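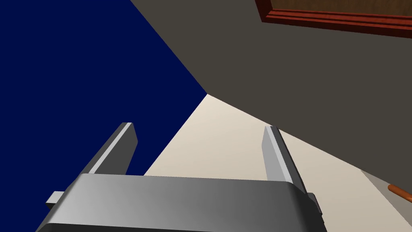

Tuesday, March 23, 2021

Masters came back this morning. Eleven tracks, one still too quiet, the rest good, really good. Played the whole thing twice before coffee. Ketill Holst called while side two was on and talked right over the slow one, all about the sleeve, which we still don't have. Told him I want it as plain as the gripper up top – two flat gray plates leaning in toward each other, wide gap, dark blue behind. He said fine but where does the name go. In the gap, obviously. He'll sketch it tonight or he won't.

Bratari want the running order by Friday. I keep moving "Barkberg" around. It's seven minutes if you let the organ die off properly and I can't put that second, can I? Had it last for weeks. Then yesterday on the bus I heard it as the opener in my head and now the other way sounds wrong. Vigfúsdóttir says open with it, she would, she sings the whole thing. Her vocal on the last verse is the best take on the record, done with a cold, tea mug audible if you know where to listen. Left it in.

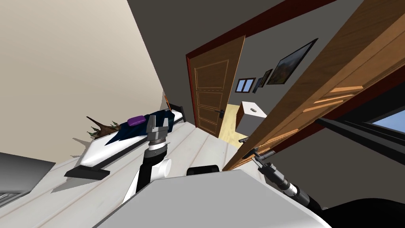

Pressing quote: 3,426 for the lot, shipping not included. Ouch. Could drop the insert but then no lyrics and I want the lyrics. Ask if they do a cheaper paper.

Vimus put the single up early by mistake. Two days early! 73 plays by lunch, 75 when I looked again at four, so thats my afternoon summed up. One of those was me. Wrote to them, no reply yet. Leave it up I guess, pulling it now just looks weird. 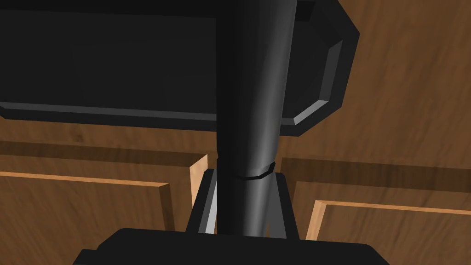
Black on black, with a little gray along the bevels.

Evening – tried the bridge on track five with the brushes instead of sticks. Too late to change it but for the live set yes, definately. Right hand sore. Need new strings for the bass too, and to call the venue about September, they never confirmed load-in times.

Email Bratari re: quiet track. Send Ketill the spine text. Barkberg first. Probably. Going to listen once more on the bad speakers and then bed.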